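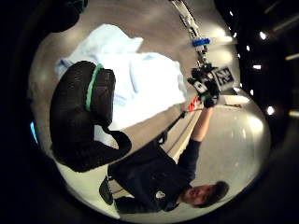 Glove kit drops out after a while, cloth folding setup

Posted in: Setup and Maintenance

tabletop_tomas
I look after a two-glove capture station. Each hand has a black glove with the sensor kit strapped over it and a marker cube on the back, plus a fixed camera looking over the table. We record shirt folding, and the recordings go to the folding cell next door, which is an arm with a soft gripper.

Problem: the left glove stream drops partway through a session. The right one is fine. When it drops, the module screen stays lit, so it isn't losing power. The gap is short, 300 ms most times, once or twice 500, and then it comes back as if nothing happened. The cell won't take an episode with a gap like that, so we throw the episode out.

What I have done so far:
Swapped the left and right batteries. No change.
Reseated both ends of the glove cable.
Updated the recorder from Stesness to the current build.
Ran the left glove with the hand held still. No drops in 1,000 seconds.

So it needs movement to fail. Before I order a new cable, does anyone have a different idea?

morgan_bench
Still hand good, moving hand bad. That's a cable. Order the cable.

kestrel44
I would look at where the cable is going before buying one. Is the module on the table or on the person? If it's on the table, every reach to the far side of the shirt pulls on the plug.

tabletop_tomas
On the table, left of the shirt. The operator sits at the near edge and works from the two near corners.

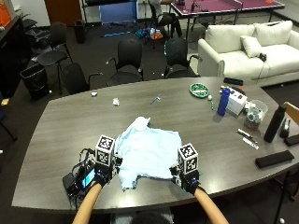 The battery pack lies flat next to the left hand and the cables loop back from the glove to the module. I left slack on purpose so the far corners can be reached.

kestrel44
OK, so you have slack, but loose slack drags. The bundle has weight and it all hangs off one small plug. Ours did the same thing. I put one anchor on the forearm with a hook and loop strap, a hand's width behind the wrist, and the drops stopped. Same cable, still in use.

morgan_bench
Or the strap is hiding a cracked conductor and you'll be back here in November. I have replaced enough of these. They break inside the jacket right behind the plug, where you can't see it.

kestrel44
Could be. A strap costs nothing to try, though.

B. Vashisht
Two things to check that are not the cable.

First, are you sure it is the glove data that drops and not the marker tracking? Some recorders write both to one log line. If the cube turns away from the fixed camera you get a gap that looks just the same. Folding turns the hands over a lot. Pressing flat doesn't.

Second, what's the exposure on the glove cameras? A white or pale shirt under ceiling lights goes to pure white in ours, and the recorder we use (Sesaro) flags those frames as bad.

tabletop_tomas
Good question on the first one. I had assumed it was glove data. I'll split the log. Exposure is on auto, and yes, the cloth looks washed out in the glove views. The fixed camera shows the same shirt as light blue with no trouble.

morgan_bench
Overexposed frames don't give you a 300 ms hole in one stream. Don't change five settings at once or you'll never know which one fixed it.

B. Vashisht
Agreed on one change at a time. I would still fix the exposure afterward, because the cell has to find the hem in those frames.

tabletop_tomas
Split the log this morning. Results from a flat press test, both palms down on the lower corners of the shirt, then small slides toward the middle:

Marker tracking: no gaps, left or right.
Left glove data: drops, only on slides away from the module.
Right glove data: no gaps.

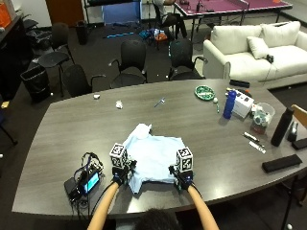
Update, April 4, 2024

tabletop_tomas
Tried kestrel's strap first. One anchor on the left forearm, cable bundle tied in two places, and the module moved a little closer to the shirt. Ran 370 folds over two days. Three drops, where I used to see that many before lunch.

So it's better but not fixed. I then wiggled the cable right behind the plug with the hand still, and I can make it drop every time.

morgan_bench
Cable.

tabletop_tomas
Yes. Ordered two from Korkcombe so there's a spare. The strap stays on too.

kestrel44
Fair enough, Morgan had it. I'd argue the missing strap is what killed the cable in the first place.

morgan_bench
No argument there.

B. Vashisht
While you wait for the parts, lock the exposure. Put your palest shirt on the table, turn off auto, and bring it down until you can see the weave at the hem. Check both gloves. The dark parts of the kit will go darker and that's fine.

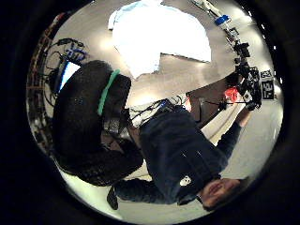

Station notes, final version

tabletop_tomas
New cable is in. Writing down what I do now in case someone finds this later.

1. Before each session, flex the cable behind the plug on both gloves and watch the log. Any drop, swap the cable.
2. Anchor on the forearm, never on the glove itself.
3. Module on the table, screen up, on the same side as its glove.
4. Exposure locked, checked with the palest shirt.
5. Marker log and glove log kept as separate files.

kestrel44
What do you do about number 2 with long sleeves? Mine slides down over the cuff.

B. Vashisht
Push the sleeve up and strap to skin. Or tape over the cuff, but the tape leaves glue on the bundle.

tabletop_tomas
We tape. I'll try pushing the sleeve up next week and post how it holds.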